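Household Chores Study, Workshop Notebook
Apr 1, 2024
Hasden workshop, bench two
Entry category: manipulation, kitchen tasks

Purpose of entry. To record the state of the kitchen work on the two-arm bench ahead of the Plotport review, and to set down what the group is prepared to say on the question Plotport has put to us: which ordinary kitchen chores a pair of arms can be trusted with at present, without a person standing by. Colleagues at Rolier have asked for the same information with regard to shop-floor tidying. Their request is addressed in the last part of this entry.

Status of the count. The log now holds 882 attempts across all kitchen tasks since the bench was rebuilt in September. Of these, 402 are single pick-and-place moves, 290 are two-handed tasks, and the remainder are mixed or were stopped early. Stopped attempts remain in the total. An earlier summary left them out, and the figures in that summary should no longer be quoted.

Single moves. Picking up one solid object and setting it down in a marked area is dependable when the object has flat sides and stands clear of its neighbors. Blocks are the easiest case. Plush items are nearly as good, as the fingers may close off center and still hold. Performance falls when two objects touch. The usual fault is that the fingers come down between them and move both, after which the planner continues to work from the old positions. A second look before each grasp was added to the program last month. It costs time, and the group has agreed to accept the cost.

Handles. Pots and pans remain the most instructive objects on the bench. An arm that takes a pan by the handle must resist the weight of the body, and a light toy pan conceals this problem almost entirely. Results with toy cookware should therefore be read as results about reaching and alignment only. They say very little about lifting a full saucepan from a stove. This point was not stated plainly enough in the previous report to Plotport and is to be corrected in the next one.

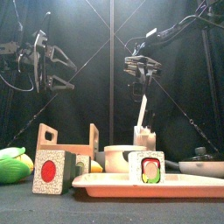
Lids are a separate matter. A knob in the middle of a lid gives the fingers a good target from overhead, and removal is now routine. Replacement is poor. The arm releases as soon as it registers contact, whether or not the lid is seated, and a lid resting on one side of the rim is scored by the program as a success. The scoring rule is at fault here as much as the motion. Until it is rewritten, lid replacement is to be scored by a person from the recording.

Thin objects. Flat sticks and similar utensils standing in a holder are still difficult. The approach from overhead is sound, but a small error at the wrist becomes a large one at the fingertips, and a light holder tips before the stick comes free. Two remedies have been proposed:

Weight the holder. This is simple and would improve the figures at once. It would also remove the difficulty we are supposed to be studying.

Use the second arm to steady the holder. This is closer to what a person does. It needs both arms in a small area, and the collision margins in the Feyisa software are at present too wide to permit it.

The second remedy is preferred. A request for narrower margins, limited to the low-speed mode, has been sent to Feyisa. No change is to be made locally in the meantime.

Two-handed tasks. Of the 290 attempts, 132 were completed without a stop. The group regards this as a fair result for the bench and an inadequate one for a home. Most stops came from one arm waiting for the other to leave a shared area. Each arm, considered separately, was doing what it had been told. A person clearing a table does not plan in this way; the hands give way to each other without any evident decision. We have no good substitute for that yet, and a faster computer will not supply one.

Provisional answer to Plotport. Sorting solid objects into a tray or bin may be described as ready for supervised use. Moving light cookware may be described as promising. Replacing lids, handling thin utensils, and anything involving liquid should be described as not ready. The phrase "kitchen assistant" is to be kept out of the report altogether, including the title.

Provisional answer to Rolier. Shop-floor tidying is the more favorable case. Parts bins stay where they are put, the lighting is constant, and the objects are few in kind. Against this, the parts are heavier and have sharp edges, and none of our attempts to date have involved either condition. We should decline to give a completion rate for work we have not tried. An offer to run a short trial with Rolier's own bins would be reasonable, provided that the bins are delivered to Hasden and the trial is entered in a separate log.

Open items.

Rewrite the scoring rule for lids. Rescore all past lid attempts afterward.

Confirm that both grippers were calibrated against the same reference. The left and right records use different file headings and cannot be compared as they stand.

Obtain a weighted pan for the lifting tests. The handle should match the present one as closely as possible.

Record the time spent resetting the table between attempts. It is done entirely by hand and appears nowhere in our figures, and Plotport will be entitled to ask about it.

Await reply from Feyisa on margins.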